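Storage bin (household)

A storage bin, or tote, is an open-topped rigid container used to hold small loose goods. 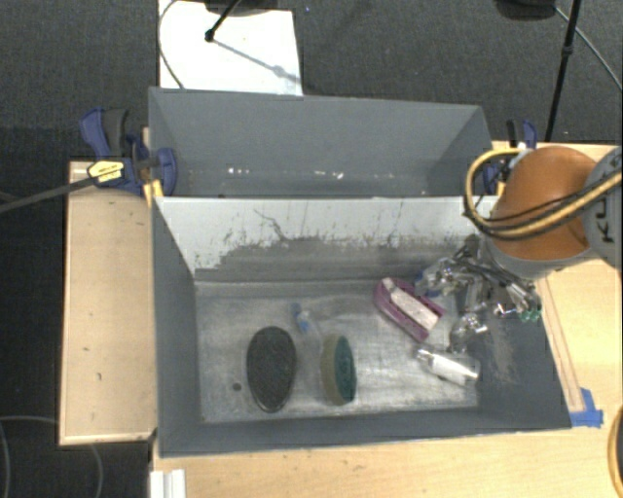
Most household bins are rectangular, so that two or more can stand side by side on a table or shelf with little lost space. The walls commonly slope inward toward the floor -- this lets empty bins nest and lets a molded bin release from its tool. Depth varies with use. Shallow bins suit brushes, scrubbers, capped bottles and similar cleaning or toilet articles, which are usually laid flat in a single layer.

Materials

Polypropylene and polyethylene are the usual materials. Gray is common in workshop and stockroom ranges, including the Lestwood series, which is sold in depths of 12 and 18 cm. Sheet metal and coated board are also used.

Wear

Surface wear appears first on the floor and on the inner walls, where contents slide and strike. It takes the form of scratches, pale scuffing and flaked marks. Such wear seldom affects strength, but deep scratches hold residue and make the bin harder to clean.

Arrangement

Transparent articles are difficult to pick out against a gray floor. Colored caps or bands make them easier to find. Cylindrical containers tend to roll and are often placed against a wall of the bin.

See also: Crate; Drawer divider; Tray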